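Emiliano Tejada
March 6, 2021

Thread: swapping finger pads on the hand-held gripper. Notes from the bench, in case anyone else is choosing between these.

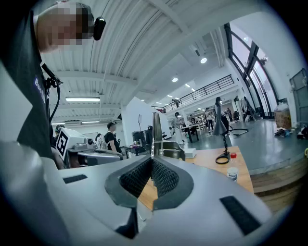 Gripper with the mesh-lined pads, next to the lamp table.

1/ Background. We have two sets of pads to pick from. One is the textured mesh insert from Stoler. The other is a smooth silicone pad from Nukoseck. Same hand-held tool for both, same camera position, same operator (me).

2/ The test is boring on purpose. Pick up a small object from the table, lift it, hold it, set it back down where it was. Bottles, cups, little boxes, lamp cords. A grasp counts if the object comes up and goes back down without slipping or tipping over.

3/ 200 tries per pad would have been nice. I stopped at 191 with each because the Nukoseck set started peeling at one corner and I didn't want to count grasps on a damaged pad.

4/ Results. Mesh: 179 good out of 191. Silicone: 166 good out of 191. Bigger gap than I expected, and nearly all of it comes from two kinds of objects.

5/ First kind is small boxes with a glossy coating. Silicone grabs hard, then lets go all at once. Mesh slides a little first, so you can see it going and squeeze more.

6/ Second kind is cords. Coiled cords are bad for everyone. Mesh catches on the coils and pulls the whole lamp along if you aren't careful. Silicone rolls off them. I scored both of those as misses.

7/ Bottles and cups were close to a tie. If that's all you handle, buy whichever is cheaper.

8/ Cleaning. The silicone wipes down in a few seconds. The mesh holds lint and you need a stiff brush. I used an old toothbrush and it was fine.

9/ Camera side. The pads sit at an angle and make a V, and the wide lens sees both of them the whole time. Dark gray mesh is easier on exposure than the silicone, which is white and blew out whenever I pointed it toward the windows. I'd ask Nukoseck for a darker color before ordering more.

10/ The thick rim on the mesh pads does take up some of the view. On very small parts I lost sight of the part just before contact. Tilting the wrist fixed it most of the time.

11/ I also tried two controllers for the powered version of the same gripper. Peñalver board first. Setup took a morning, mostly firmware. Once it ran, it ran. Force readings were steady and it came back cleanly after I pulled the power on it.

12/ Janden board second. Much faster to set up and the software is nicer to look at. But it dropped its connection twice during long runs, and both times I had to home the fingers again by hand. I'm on the October firmware, so maybe there's something newer. Let me know if you have it.

13/ Both boards were set to log at 1000 samples a second. Peñalver kept that up. Janden had gaps in the log near the dropouts, and I threw those two runs out.

14/ Where I ended up: mesh pads, Peñalver board. I'm keeping one silicone set for anything with a finish that scratches, as the mesh left light marks on a painted box.

15/ Things I didn't test: wet objects, fabric, anything heavy. Please don't read the numbers as covering those.

16/ Somebody asked how I swap the pads. Two screws per side on ours, and put a drop of removable threadlocker on them. Mine worked loose the first day and I spent a while blaming the pads for it.

17/ Score sheet is a plain spreadsheet, one row per grasp. Reply if you want a copy and I'll send it. Next up is the same test with a narrower set of fingers, once they get here.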